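Print this page
E-mail this page

Why Do Old Plates Have Tiny Cracks?

By Eduardo Cabanatuan

Have you ever looked really closely at an old teacup or a plate? Sometimes the shiny part is covered in thin little lines, like a spiderweb or a dried-up puddle. Those lines have a wonderful name. They are called crazing, and they can tell you a lot about how a pot was made!

First, what is the shiny part?

A pot starts out as soft clay. The potter shapes it, lets it dry, and bakes it in a very hot oven called a kiln. After that first baking, many pots feel rough and chalky. So the potter covers them with a runny mix of water and powdered minerals and bakes them again. The powder melts and turns into a thin coat of glass. That coat is called glaze, and it's the reason a teacup feels so smooth when you run your finger over it.

Glaze is also easy to wipe clean, and water doesn't soak through it. You eat off it, drink from it, and wash your hands over it. Next time you go into the bathroom, see if you can spot some!
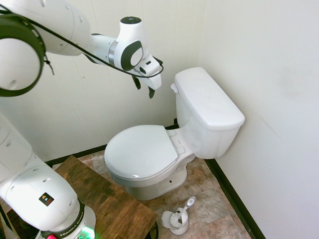

So where do the cracks come from?

When a pot cools down after baking, it shrinks a tiny bit. The glaze shrinks too. If the glaze wants to shrink more than the clay underneath, it gets stretched tight, like a T-shirt that's too small. Glass isn't stretchy at all, so – ping! – it cracks. Potters can really hear it happen. Open a kiln and stand quietly, and some pots will tinkle like little bells.

Other pots wait a long time. Clay can soak up water from the air very slowly and swell, and then the glaze on top gets pulled until it splits. My favorite bowl came from the Kanholm pottery and is almost 110 years old. It has fine brown lines all over the inside. The brown is probably tea!

Can people make cracks on purpose?

Yes, and they have for hundreds of years! Potters in China loved the look of crackle so much that they picked glazes that would crack. Some rubbed ink into the lines to make them dark. You might even find 2 sets of lines on one pot, a big dark net with a small golden net inside it.

Does a cracked glaze mean a pot is old?

No! This is the trick that fools grown-ups too. A brand-new vase can craze on its first day, and a very old one can be perfectly smooth. Collectors turn the pot over and look at the foot, the color of the clay, and the places where hands have rubbed it.

Try it at home

Ask a grown-up for an old plate and a magnifying glass. Hold the plate near a window and tip it slowly until the light slides across it. Then draw the lines you find. Do they make squares, or do they wander all over the place?

Print this page
E-mail this page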